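Kedley Pottery Studio Reopens With More Places for Evening Classes

October 28, 2025 | Local News

KEDLEY – The community pottery studio on Oline Street opened its doors again this week after a long break for repairs. The first evening classes of the season are already full, and a second group will start when enough people have put their names on the list.

The studio had been closed from May, when a water pipe broke above the glazing room and damaged the ceiling, two cupboards and a large part of the clay supply. Lessons moved to the school in Kerkard during the summer, but there was no kiln in that building. Students had to carry their dry pots across town by car, and many of them cracked on the way.

"People were very patient with us," said Tymofii Harasym, who has taught at the studio for eight years. "In Kerkard we could make things, but we could not finish them. For a beginner this is hard. You want to hold your first bowl in your hands and drink your soup from it."

The repair work was done by the building company Nechyporuk. The glazing room has a new ceiling and new lights, and the old sink was replaced with a deeper one. The kiln was not damaged, but it was cleaned and tested before the opening. Part of the cost was covered by the insurance. The rest came from a sale of students' work in the town library, where visitors bought cups, plates and small vases for a total of $2,071.
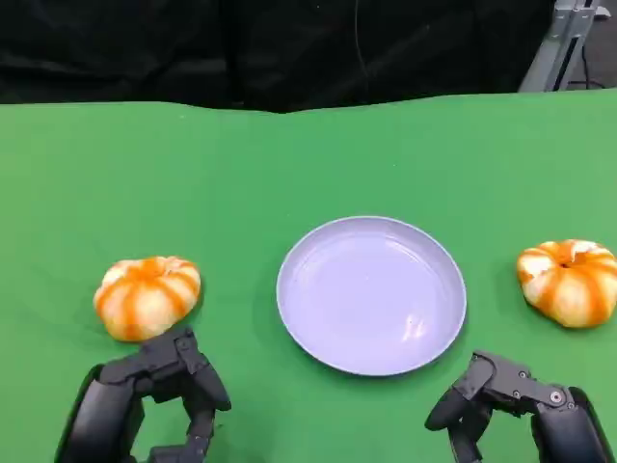 The new season has six weekly classes, two more than last year. Three of them are for beginners, two are for students who already know the wheel, and one is a family class on Saturday mornings. The beginners will start with flat and open forms, which are easier to control than a tall jug. In the first month each student will make a plate, and Mr. Harasym advises them to keep it simple: round and shallow, in one quiet color such as pale lavender. Handles and lids come later in the course, after the students have learned how much the clay shrinks as it dries.

Glazing will also be taught in a different way this season. Before, students chose their colors from small painted tiles on the wall, and they were sometimes disappointed when the same glaze looked darker on a big piece. Now each glaze will be shown on a full-size cup, both inside and outside. The first cups are ready, and the others will be fired during November.

The price of a course is the same as last year. Clay and one firing are included, but students who want to fire extra pieces must pay for them by weight. Aprons can be borrowed at the studio – old clothes are still recommended.

Some former students have asked if the open evenings will return. Mr. Harasym said that they will, but not before the winter holidays. On these evenings, people who have finished a course can come without a teacher and work on their own projects. The studio first wants to see how busy the shelves become with two additional classes, as every piece needs a place to dry for several days.

Pots that were left in the building before the accident have been kept in boxes near the entrance. Their makers are asked to collect them before the end of November. Many have no name on the bottom, so it helps to bring a photo or a good description.

Registration for the second beginners' group is open at the studio desk during class hours. Children under eight can join the family class together with an adult.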